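Zenura Fit-Out Services
Workplace inspection checklist: breakout area and open kitchen
Site: Clerero, first floor
Inspected by: Lena Witkowska
Accompanied by: Damian Wysocka (building services)
Date: 8/7/20
Previous inspection: December

Key: S = satisfactory. A = action needed. N = not inspected.

1. Floor

1.1 Carpet tiles flat, no lifted corners: S
Comment: Checked on foot along the main route and in front of the glass wall. The orange-red tiles are a replacement batch and sit level with the grey.

1.2 Routes clear of loose items: S

1.3 Coloured line at counter base intact: A
Comment: Adhesive has let go for a short length near the kitchen entrance. Trip risk is low at present. Re-fix before the next machine clean, otherwise the pad will pull it further.

1.4 Floor boxes closed and flush: S
Comment: One lid stiff. Works if pressed on the hinge side.

2. Kitchen counter and cabinets

2.1 Doors close fully, hinges tight: S
Comment: Two hinges adjusted during the visit by D. Wysocka. No further work.

2.2 Plinth panel secure: A
Comment: Clip missing behind the striped section. The panel can be moved by hand. Part to be ordered through Teixeira.

2.3 Worktop clear of heat damage: S

2.4 Appliances carry a current test label: A
Comment: Labels on two appliances are past the retest date. Withdraw both until tested. Edmund Dudek to confirm in writing.

2.5 Leads kept back from the sink: S

3. Soft seating

3.1 Frame stable, no rocking: S

3.2 Upholstery free of tears and open seams: S
Comment: Seams followed by hand along the back and arm. Slight pilling on the seat, cosmetic only.

3.3 Fire label present and legible: A
Comment: Label found on the underside but the print has rubbed. Supplier certificate to be added to the site folder.

3.4 Seating free of clothing and other loose items: A
Comment: Coats and garments are to go on the hooks by the stairs. Same point raised in December.

3.5 Sofa clear of the walkway: S
Comment: Clear width 1000 mm at the narrowest point, measured from the sofa arm.

4. Metal panels and fixings

4.1 Screws present and fully home: S
Comment: Checked by touch and with a driver. None turned.

4.2 Edges of openings free of burrs: S
Comment: Pressed rims only. Cloth drawn round each opening without snagging.

4.3 Cables near panels supported: A
Comment: Thin cables hang in loops in front of the metal. Clip back to the panel edge and leave enough slack for the panel to be taken off.

4.4 Surface finish: S
Comment: Small specks, no corrosion found. Wipe with a damp cloth, no abrasive cleaner.
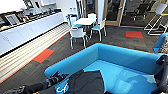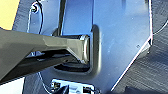

Items 3.4 and 4.3. First: black fabric lying on the sofa. Second: slotted panel, with a thin cable looping down near the screw head.

5. Glass wall

5.1 Glazing free of cracks and edge chips: S

5.2 Manifestation at eye level: A
Comment: Not continuous on the kitchen side. Replacement film quoted by Mivus at 190 per run, fitting included. Quote is with Fredy Sánchez for approval.

5.3 Door closer speed: S

6. Emergency provision

6.1 Exit signs lit: S

6.2 Fire blanket in place, tabs reachable: S

6.3 Extinguisher service date valid: S

6.4 First aid box complete: A
Comment: Eyewash out of date. Plasters low. Restock from the ground floor store.

6.5 Emergency lighting discharge test: N
Comment: Could not be run during working hours. To be booked for an evening with building services.

Actions

1.3 Re-fix line. Wysocka.
2.2 Order clip, refit plinth. Wysocka.
2.4 Withdraw and retest appliances. Dudek.
3.3 Obtain certificate. Witkowska.
3.4 Remind staff, clear seating at close of day. Dudek.
4.3 Clip cables. Wysocka.
5.2 Approve quote. Sánchez.
6.4 Restock first aid box. Dudek.
6.5 Book discharge test. Wysocka.

General comment: The area remains fit for use while the actions are open. Items 2.4 and 6.4 should be closed first. Item 3.4 is a repeat finding and will be passed to Bogdan Nowakowski if it appears at the next visit. Item 2.2 depends on delivery; tape the loose end of the plinth in the meantime and check the tape weekly.

Clear width under 3.5 was taken with the sofa in its present position. Measure again if the furniture is moved.

Copy to: B. Nowakowski, F. Sánchez, site folder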